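October 2009

Clear tables. I want to say something in favour of them, quickly, before somebody puts a casserole dish on mine.

Had a row at the Wiltbridge hall last month over the long table by the hatch. Half of us want it left bare between sessions. The other half say a table with nothing on it is a table going to waste, and out come the leaflets, the spare mugs, the box of odd jigsaw pieces, a lamp with no plug. I'm with the bare lot. Always have been.

My case is simple enough. A flat surface at waist height is the most useful thing in any room and we treat it like a shelf. It isn't a shelf. Shelves are for things that stay. A table is for whatever you're doing next, and if you have to shift 30 things before you can do it then you won't do it, you'll do it on your knee, badly, and get glue on your trousers. I speak from experience.

At home it was worse. We had a big old Wonex dining table, bought second hand in January, and by Easter I couldn't have told you what colour it was. Post. Seed packets. A sewing machine waiting for a part. My brother's tax. We ate off trays in front of the telly for nearly 8 weeks and called it cosy. Then one evening I got fed up, put the lot in crates and stood the crates in the hall, where everyone fell over them and so had to deal with them. Took three days. Rude but it worked.

And white is best, I'll go further. People say white shows every mark. Well yes, good. You see the mark, you wipe the mark. A dark top hides crumbs until your sleeve finds them. Plain white, no pattern, no cloth, no runner down the middle, and for pity's sake no bowl of pine cones. 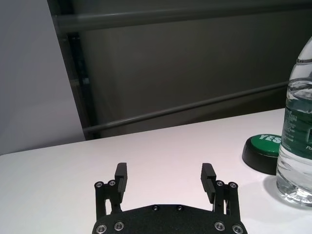
Marites Manalo thinks I'm being a bully about it. A bare table is fine for people who live alone or have a second room, she says, but with three kids and one table the homework has to sit somewhere, and if she cleared it every night she'd be packing and unpacking the same books until they left for college. She'd sooner have a bit of mess and know where the ruler is.

Fair. I've thought about that one more than I'd like to admit. She's right that clearing up costs something, and it's usualy the same person paying. But I still say a tray. One big tray per child, whole lot goes on it, tray goes under the bed or on top of the wardrobe. Ruler included. Homework comes back in one go and the table's been free for tea in the meantime. Jocelyn Dela Peña does this with her dressmaking and hasn't lost a pin since, or so she claims.

What I can't be doing with is the halfway house. The "neat pile". Everybody has one - squared off at the corners, looks very responsible, has a gas bill from the last address at the bottom. A neat pile is a mess that's been told to stand up straight. Within a week it has a friend.

Hannelore Kuster told me her gran kept a kitchen table you could of done surgery on, and nothing was allowed on it overnight, not even the salt. Sounds grim I know. But she also said it was the only house where you could walk in with a bag of flour and just start. That's what I'm after really. Walk in, start.

So for the hall, my proposal, again, for those who missed it - leaflets on the wall rack, mugs in the cupboard, jigsaw bits in the bin (they are from different jigsaws, I checked). Lamp goes home with whoever brought it. Table stays empty when we lock up.

Will bring crates if needed.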